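## 4.2 Garment collection in the bedroom setting

The second setting tests whether a policy trained on table-top cloth handling carries over to a furnished room. The robot has two arms and must clear garments from a bed, hold one item in each hand where possible, and leave the bedding in place. We refer to this task as *bed clearing*. Control follows the scheme of Section 3, with the Gorkis grasp planner proposing contact points and the Skamska policy selecting between them. 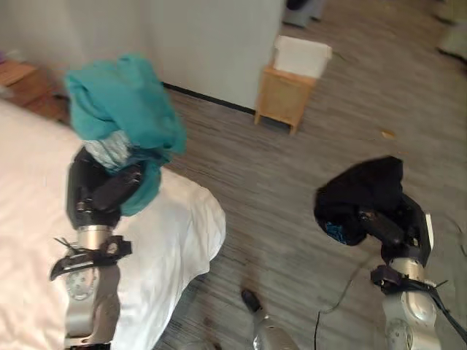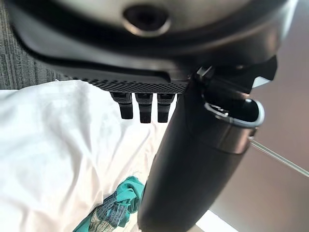
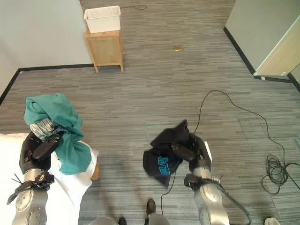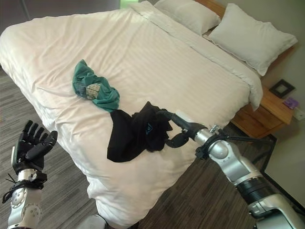
**Figure 6.** Bed clearing with a teal and a black garment. First, third and fourth panels: head view. Second panel: wrist view, with the teal cloth on the sheet. Panels are not in order of time.

Each trial starts with the garments placed on the bed in a crumpled state. No attempt is made to flatten them, and the planner is given neither a garment class nor a template. Head images are passed to the segmentation network, which returns a mask for each item of cloth. Images are stored at eight bits per channel and divided by 255 before use. A trial ends when both hands hold cloth clear of the bed, or after 60 seconds.

White bedding is a difficult background for this method. Creases in a sheet produce shading edges of similar strength to the edges of a garment, and the depth signal over a thin fold is weak. Colour separates teal or black cloth from the sheet without trouble, but gives little help with pale items. We therefore report results for dark and pale garments separately in Table 2.

A further difficulty arises when one cloth lies inside another. In Figure 6 a smaller patterned piece is gathered in the folds of the teal garment, both on the bed and in the left hand (first and third panels). The segmentation network may treat such a pair as one object or as two. If it returns two masks and the smaller is enclosed by the larger, the planner merges them and attempts a single grasp on the outer cloth. Without this rule the policy tended to alternate between the two masks and delay closing the hand.

The choice of hand is made once per garment. The planner compares the reach cost of each arm and penalises paths that cross the body midline. In the fourth panel the right gripper pinches a fold of the black garment while the left hand is open at the side of the bed. We found that keeping the idle hand low and outside the central part of the head view reduced occlusion of the remaining cloth. The wrist view is used only for the final approach, where the head view is often blocked by the arm itself.

Once both items are held, the policy must keep them apart. The third panel shows the black garment over open floor and the teal garment by the bed. A minimum distance between the hands is enforced by the Flarnelport motion layer. It does not account for cloth hanging below the hand, and long garments can still touch during turning. Després and Dhillon suggest estimating the hanging length from the mask after lifting; we have not tested this.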